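Stop making us review everything

2025-02-06

Bought a mattress in August. Since then I have had 14 emails about it. Not from the mattress, obviously, from the shop, and the courier, and then some third lot called Tranex who I think only own the survey software. How was your delivery? How was your sleep? How was our email asking about your sleep?

I don't want to rate things any more. I want to buy a thing, have it turn up, and forget the name of the company by the weekend. That used to be normal. You went to the shop, you paid, the man said cheerio. He did not ring you 5 days later to ask if you'd recommend him to a friend or colleague.

And the stars are useless anyway. Zornevmont, where I bought it, had 1247 reviews on the page when I looked. I read far too many of them. Half said "arrived on time". One gave two stars because the buyer had ordered the wrong size. Somebody gave top marks and had not opened the box yet! What am I meant to learn from that? I picked the one I could afford, same as I would have done in a shop with no reviews at all.
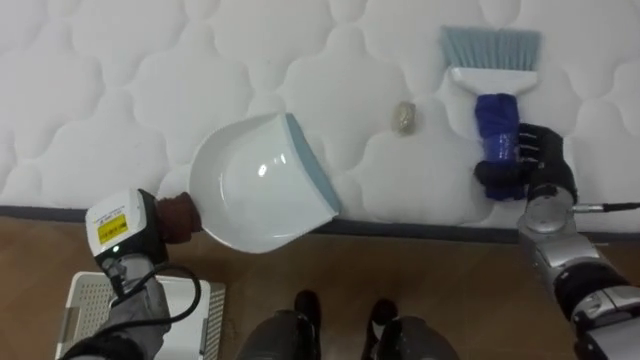 White quilted mattress with a dark grey border, on a wooden floor.

What really gets me is the people on the other end. The courier practically begged. Anything under full marks counts against him, he said, so could I please put top marks. Of course I did. So did everyone on his round I expect. So the number means nothing, and he still has to stand on doorsteps asking strangers for it. Horrible way to run anything.

My local cafe, Güneş, has no survey. If the soup is bad people leave it and the owner sees the bowl. Thats the system. Works fine.

Compare Draltus, my broadband lot. Surveyed me 2 times over one fault. Second one came while the line was still down - I filled it in on my phone, in the garden, for signal. Never heard back. They had the score, I suppose, and the score was what they were after.

So I've stopped. Straight in the bin, every one. If something is broken I will write and say so, in sentences, and I'd like a person to read teh thing. If I'm happy you won't hear from me. Take the silence as a compliment.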